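3 Material und Demontageordnung

3.1 Auswahl und Bestand der Gehäuse

Grundlage der Untersuchung bildet ein Bestand von 193 ausgesonderten Arbeitsplatzrechnern in Towerbauweise, der über den Verwerter Trillotine aus der Auflösung mehrerer Bürostandorte übernommen wurde. Nach der Eingangsprüfung verblieben 123 Geräte, deren Gehäuse verformungsfrei und deren Seitenblech ohne Trennwerkzeug abnehmbar war. Die übrigen Geräte wurden der herkömmlichen Schrottfraktion zugeführt und gehen in die folgenden Auswertungen nicht ein.

Für die Bewertung der Zerlegbarkeit ist weniger das Alter eines Rechners maßgeblich als die Art seiner Fügestellen. Schraubverbindungen, Rastnasen, Schienen und Klemmhebel treten in der untersuchten Gerätegruppe nebeneinander auf, häufig innerhalb desselben Gehäuses. Die Erfassung folgt dem Plerkness-Schema in der Fassung vom September, das jede Fügestelle nach Zugänglichkeit, Löserichtung und Wiederverwendbarkeit des Verbindungselements einordnet. Abweichend vom ursprünglichen Schema werden Kabelverbindungen als eigene Klasse geführt, da sie in den Vorversuchen den größten Teil der Handhabungsschritte verursachten.

3.2 Lage des Gehäuses und Ausgangszustand

Sämtliche Gehäuse werden liegend bearbeitet, mit der geöffneten Seite nach oben. Diese Lage erlaubt den Zugriff auf Netzteil, Hauptplatine und Laufwerksbereich, ohne dass das Gehäuse gewendet werden muss, und hält gelöste Kleinteile im Innenraum. Die gerippte Metallfläche des Arbeitstisches ist für alle Durchgänge dieselbe. Als Ausgangszustand gilt ein Gerät mit abgenommenem Seitenblech und unbesetztem Prozessorsockel; Prozessor und Kühlkörper werden vorab entnommen und gesondert erfasst, weil Rückstände der Wärmeleitpaste eine eigene Reinigungsstufe erfordern. Der Haltebügel des Sockels verbleibt in geöffneter Stellung. Abbildung 1 gibt eine solche Anordnung wieder: Netzteil und Hauptplatine sind von oben zugänglich, während die Kabel quer durch die Gehäusemitte zwischen Platine und Laufwerksschächten verlaufen.
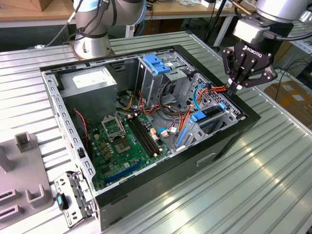 Abbildung 1: Geöffnetes Towergehäuse in liegender Stellung. Der Prozessorsockel ist leer, sein Haltebügel aufgeklappt.

3.3 Kabelführung als begrenzende Größe

Die Leitungen des Netzteils sind in der betrachteten Gehäuseklasse auf den vollen Ausbau mit mehreren Laufwerken ausgelegt. Bei geringerer Bestückung bleibt eine Überlänge, die sich in der Regel im freien Raum oberhalb der Hauptplatine sammelt. Hieraus ergeben sich zwei Erschwernisse. Zum einen verdecken die Leitungen Steckplätze und Befestigungspunkte, zum anderen entsteht bei der Entnahme eines Bauteils unbeabsichtigter Zug auf benachbarte Steckverbinder. Bei 62 der 123 Geräte musste das Kabelbündel mindestens einmal verlegt werden, bevor das erste Laufwerk entnommen werden konnte.

Die farbliche Kennzeichnung der Adern erleichtert die Zuordnung zu einer Spannungsebene, sagt jedoch über den Verlauf der einzelnen Leitung wenig aus. Datenleitungen und Versorgungsleitungen werden im Protokoll deshalb nach ihrem Endpunkt benannt und nicht nach ihrer Farbe. Eine Bündelung mit Kabelbindern, wie sie Đồng für kompakte Gehäuse vorschlägt, wurde erwogen, aber nicht übernommen — sie hätte den vorgefundenen Zustand der Geräte verändert.

3.4 Laufwerke und Einbaurahmen

Festplatten im Format 3,5 Zoll sind in den ausgewählten Geräten überwiegend in Einbaurahmen aus Kunststoff gefasst. Der Rahmen umgreift das Laufwerk seitlich und wird im Schacht verrastet. Für die Zerlegung ist diese Bauform günstig, weil Laufwerk und Rahmen als Einheit bewegt werden können und die Angriffsfläche am Rahmen liegt; Typenschild und Anschlussseite des Laufwerks bleiben unbelastet. In Abbildung 2 ist die Festplatte in ihrem blauen Rahmen an dessen Oberkante gefasst und steht senkrecht knapp über der rechten Gehäuseseite. 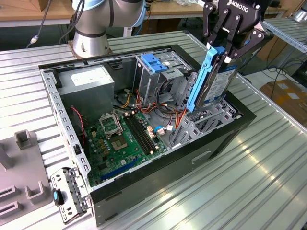 Abbildung 2: 3,5-Zoll-Festplatte im blauen Einbaurahmen über dem geöffneten Gehäuse.

Die Trennung von Laufwerk und Rahmen erfolgt erst nach Abschluss der Arbeiten am Gehäuse. Sie wird als eigener Schritt gezählt, da die Rahmen sortenrein anfallen und sich für eine zweite Verwendung eignen, sofern die Rastnasen unbeschädigt sind. Die Laufwerke selbst werden bis zur Datenlöschung verschlossen gelagert. Ihre Seriennummern werden bei der Entnahme in das Erfassungssystem Adness übertragen und dort mit der Gerätenummer verknüpft.

3.5 Reihenfolge der Zerlegung

Aus den Vorversuchen wurde eine Folge von acht Schritten abgeleitet, die für alle Geräte des Bestands gilt. Sie beginnt mit dem Freilegen des Laufwerksbereichs und endet mit dem Ausbau der Hauptplatine. Das Netzteil wird als vorletztes Bauteil entnommen, obgleich es in liegender Stellung früh erreichbar wäre; ein vorgezogener Ausbau setzt voraus, dass sämtliche Versorgungsleitungen bereits gelöst sind, und führte in den Vorversuchen wiederholt zu Rückgriffen auf frühere Schritte. Speicherriegel und Steckkarten sind in ihrer Reihenfolge untereinander austauschbar. Abweichungen werden mit der Nummer des betroffenen Schritts vermerkt und in Abschnitt 4 getrennt ausgewertet.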